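4.2 Changes to the housekeepers' work

The trial at Sturkano's serviced apartments in Brastby covered one task, the clearing of kitchen counters between guests. Before any robot went into an apartment, the staff spent 14 shifts reviewing its work in the Arico simulator, and this section deals mainly with those shifts. Figure 3 gives views from the simulated room.
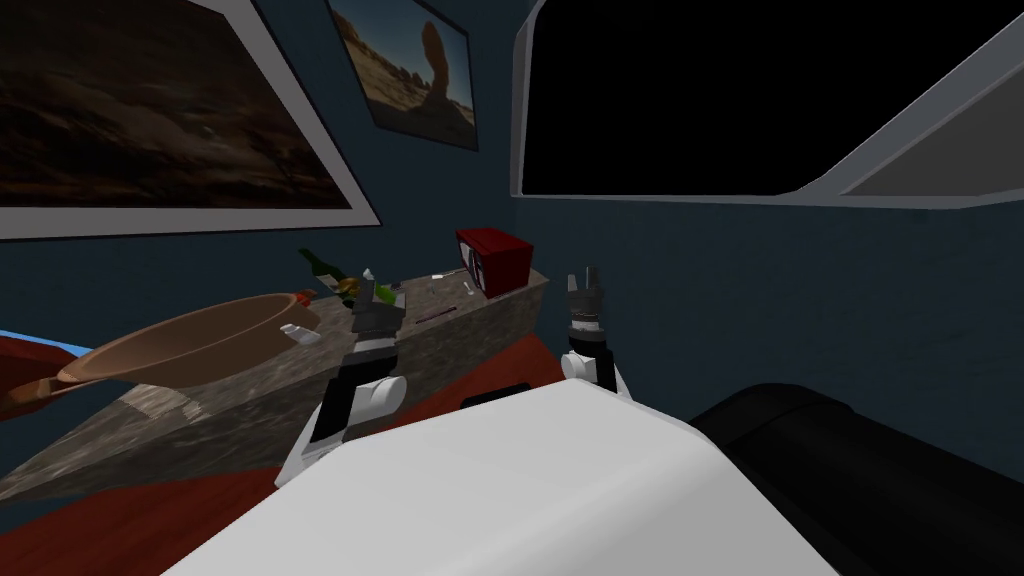
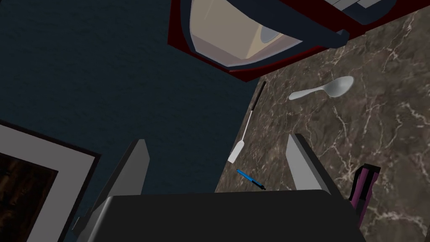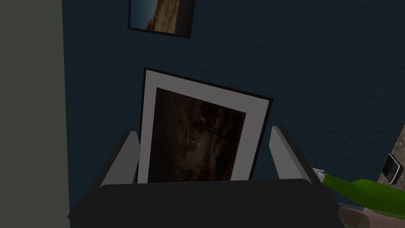 Work and Automation Group, Brastby. Figure 3. Rendered views from the simulated room: both arms at the counter (first), an open gripper with a spoon and a pen ahead of it (second), and gripper fingers at either side of a large framed picture (third).

Four housekeepers took part. Each worked at a screen in the linen office and watched the two-armed robot run through a counter. At the end of a run, or at any point where they stopped it, they marked which items had been dealt with in the way they would want and which had not. They could also write a comment. The marks went to the engineers and the comments came to us.

The company had described the new role as "checking." The housekeepers did not use this word for long. Lorraine Rutherford, the senior member of the team, called it minding, and the others took that up. In her account, checking was what she already did at the end of a room, when she stood in the doorway and looked over everything once. Minding meant keeping her eyes on the arms for the whole run. She found it more tiring than clearing the counter herself, though she also said her shoulders hurt less at the end of the day.

Much of what the staff wrote concerned small things. A counter such as the one in the first view of Figure 3 holds a large wooden bowl, a green bottle on its side and several thin items, among them a purple pen. The bowl drew few comments. Pens drew a great many. In ordinary work a pen left on a counter is handled according to whose it is: a house pen goes back to the desk, while a guest's pen is bagged and logged as lost property. The written procedure says nothing on how to tell them apart, and the staff had never needed it to. Delwyn Brunton wrote three comments on this point in one shift. The last reads: "You pick it up and you know. I can't put that in a box on a form."

Utensils raised a similar question. The spoon in the second view would be washed again by all four housekeepers whether or not it looked clean. The first version of the task allowed a spoon to go straight into the drawer if no mark could be detected on it. The staff objected together, and the rule was changed before the end of April. We take this to be the clearest case in which their knowledge altered the system directly. It came about through a conversation at the morning handover, and the review form played no part in it.

The third view points to a different kind of difficulty. Pictures on the wall were never part of the counter task. Two of the housekeepers nonetheless said that they straighten a frame whenever they pass one, and had done so for years without thinking of it as work. When we asked Radek Matoušek, who led the engineering side, whether a robot should be allowed near the frames at all, he said he would keep the arms away from them. Rutherford agreed with him on safety grounds but asked who would then do the straightening, as the room plan no longer gave her a reason to be in the kitchen. The plan had moved her time to the bathrooms. Jobs of this sort, which are done on the way past, do not appear in the time sheets, and we suspect that the estimate of time saved is too high as a result. We have no measurement that would settle this.

The effect on pay and grading was smaller than the staff had feared. Sturkano kept the contracted hours of all four. It did not at first recognize review work as a separate skill, and the shifts in the linen office were paid at the usual room rate. Brodie Tautahi, the youngest of the team, raised this with the site manager, Noeline Bolger, in a meeting we attended. His argument was that a person who can say why a counter is wrong is training the machine, and that training a new colleague already carried a supplement. Bolger accepted the comparison. The supplement was agreed on 7th November and was not backdated.

Tautahi was also the only one who said he would choose the review work if given the option. Brunton asked to return to rooms full time and did so. Rutherford and the fourth housekeeper, who preferred not to be named, wanted to alternate. The company's original plan had assumed that review would be given to whoever was least able to manage the physical work. In practice this would have placed it with Rutherford every day - an outcome she described as being put out to grass. The rota now in use moves people between the two kinds of work, and no one spends more than two shifts in a row at the screen.

One further change was not foreseen by anyone we interviewed. Housekeepers at Brastby used to work in pairs, with one in the kitchen and one in the bathroom, talking through the open door. During review shifts the person at the screen sat alone, and the partner worked the apartment alone as well. All four mentioned the loss of this talk, and two brought it up before we had asked about their colleagues. New staff had learned the job largely by it. The second screen, added late in the trial so that two people could review the same run, restored part of this. Comments written by two people together were longer and more often gave a reason, and the engineers told us they were easier to use.

We return to the handover meeting in Section 4.3, where its role in revising the rules is set out in more detail.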